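We use cookies to keep you signed in and to remember your reading preferences. Accept | Manage settings

Kubiak Works, Karnville

Reading time: 3 min

Kubiak Works is an electronics refurbishing and recycling plant in Karnville, known for the early use of robot arms in taking apart desktop computers. It was founded in 2005 as a repair shop for office machines and moved to its present building when its contracts with schools and hospitals outgrew the old one. The plant is best known for the Endurer line, a group of benches where people and robot arms share the job of opening, sorting and stripping used computers.

History

For most of its early life the plant did everything by hand. Workers stood at long tables with screwdrivers and pliers, and a full shift meant the same wrist movement over and over. Sore hands and shoulders were the usual complaint, and new hires often left before their first September was out. The owners had looked at automation several times and dropped it each time, as used computers come in too many shapes for ordinary factory machines. Screws are missing, cables are tied up in odd ways, and two towers of the same model may have been repaired by different people with different parts.

The change came through Bravidance, a small engineering firm that set up the first Endurer bench at the plant. Stanisława Walczak, then a bench lead, was asked to work beside the engineers and show them how an experienced person reads the inside of a case. Her notes on which cable to free first, and where a drive tray tends to stick, became the starting point for the bench routines. They are still pinned up in the break room, coffee rings and all!

The Endurer line

The line has 13 benches. At each one a computer is laid on its side with the panel off, so that the power supply, motherboard, memory and drive bays can all be reached from above. The arms handle the repeated pulls and lifts. A worker decides the order of the job, deals with anything bent, glued or broken, and checks parts that may be good enough to use again.

Small cables remain the hardest part of the work, and also the most interesting. A loose power cable never lies the same way twice, and a drive latch that opens easily on one case may need a firm push on the next. Workers can stop the bench at any point and finish a step by hand, and a stop made this way is not counted against the bench or the person. In its best month so far the line handled 3923 computers, of which 748 went back out as working machines -- a wonderful result for equipment that used to go straight to the shredder.

Effects on staff

The largest change has been in what a day at the plant feels like. The title "stripper" was dropped in favor of "bench technician," with a higher pay grade and paid training in fault finding. Workers rotate between the benches, the test room and the repair desk, where the old routine kept one person at one table all week.

The move was not smooth for everyone. Some longtime workers missed the talk that went on around the big tables, and the benches stand far enough apart that chatting is harder. After complaints, the shared morning break was made longer and the benches were regrouped in facing pairs. There was also real worry about jobs. A written agreement signed on May 25, 2022 states that no post may be cut because of the line, and that any worker moved off a bench keeps the same pay.

Walczak now runs the training program. New technicians spend their first weeks taking computers apart entirely by hand, a rule she has defended through several busy seasons. She also teaches an evening class in computer repair, open to anyone in Karnville, using towers that have come through the plant.

See also

Computer recycling
Electronics refurbishing
Industrial robot 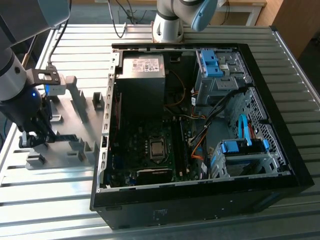 An opened desktop tower on a work table, with two robot arms.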